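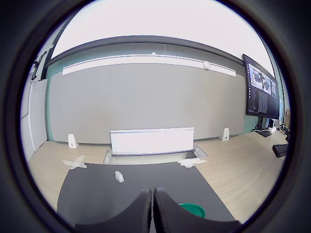
Pour mon projet de fin de semestre, j'ai choisi le tri des déchets à la résidence étudiante, parce que j'habite à Cusley depuis deux ans et que le local poubelles me rend folle ! L'idée de départ était simple : savoir ce que les gens jettent dans le bac d'emballages alors que ça n'a rien à y faire. Le plus pénible, ce sont les petites pièces séparées de leur récipient, un couvercle vert tout seul sur un tapis gris foncé par exemple : on le ramasse, on le retourne, et on ne sait plus du tout à quoi il appartenait. J'ai donc ouvert une catégorie « couvercles et bouchons » dans mon tableau, et elle s'est remplie bien plus vite que les autres.

Côté méthode, j'ai travaillé avec un questionnaire papier glissé sous les portes (oui, papier, je sais…) et des relevés dans le local. La résidence compte 247 chambres et j'ai reçu 174 réponses, ce qui m'a franchement étonnée. Je pense que le bon pour un café offert par Sovar, la petite cafétéria du rez-de-chaussée, y est pour quelque chose – merci à eux !

Première surprise : presque tout le monde dit trier, mais beaucoup avouent hésiter devant les pots de yaourt et les barquettes. Les consignes affichées datent d'avant le changement de règles de mars, et deux affiches se contredisent carrément (l'une dit de laisser les bouchons, l'autre de les enlever). J'ai refait une affiche unique, avec des dessins, que j'ai testée dans le bâtiment Huamán. Les retours sont plutôt bons, même si on m'a reproché la couleur orange.

Ce qui a moins bien marché, c'est la pesée. Mon pèse-bagages n'était pas assez précis et j'ai fini par abandonner les chiffres de la deuxième période. Si je recommençais, j'emprunterais une vraie balance et je préparerais mes catégories avant, pas en cours de route. Le tableau complet et le questionnaire sont en annexe.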